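Fivido Sharps and Naloxone Wall Cabinet, Model 52

The Fivido 52 is a lockable wall cabinet for places where used needles are returned and naloxone kits are given out. It was designed in Zeruvstead together with outreach workers, who were asking for one unit instead of two boxes from two suppliers. It is now in use in public washrooms, pharmacies, drop-in centres and shelters.

The cabinet has two separate compartments. The lower one takes used sharps through a one-way chute. A hand cannot go in from the front, and the flap closes again by its own weight. The upper one holds up to 14 nasal naloxone kits behind a clear door, which opens without a key and without any code. We have been asked many times by municipalities to put a code on this door. We did not do it, and we do not plan to offer it. A person who is looking for naloxone at three o'clock in the night has no time to telephone for a number.

Body: powder-coated steel, grey or white
Width: 52 cm
Height: 800 mm
Mounting: four anchors, supplied, for concrete or brick
Lock: Tisto cam lock on lower compartment, two keys
Inner container: Hakala liner, single use, sold separately in boxes of 14
Door alarm: optional, battery, can be switched off
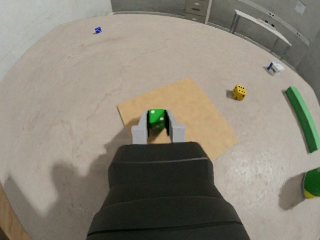
The liner is changed from the front. Unlock the lower door, close the lid of the full liner until you hear it click, and pull it out by the handle. Do not press down on the contents. A full liner must go to a licensed medical waste collector and not in the ordinary garbage. In most regions the health authority can tell you which collectors serve your neighbourhood, and some of them will put the cabinet on their regular route.

Naloxone is not included with the cabinet. Please ask your provincial program or local pharmacy about supply, and check the expiry dates when you change the liner. The upper compartment is not heated, so for outdoor walls in winter you should order the insulated back plate (part 194). Naloxone should be stored at the temperature which is printed on the kit.

The debate about supervised sites and public disposal is a hard one in many towns, and we receive letters from both sides of it. Our designer Kauko Hämäläinen has answered council questions about the cabinet, and he is glad to do this by telephone for any town that is considering a purchase. He will speak about the product, the cleaning and the cost. Questions of policy he leaves to the council.

Delivery takes almost 14 days inside Canada. Orders that we receive before noon on Monday are shipped in the same week. For ten cabinets or more please write to us for a price, and tell us the colour and if the walls are indoor or outdoor.

Replacement keys are sent only to the address of the original order.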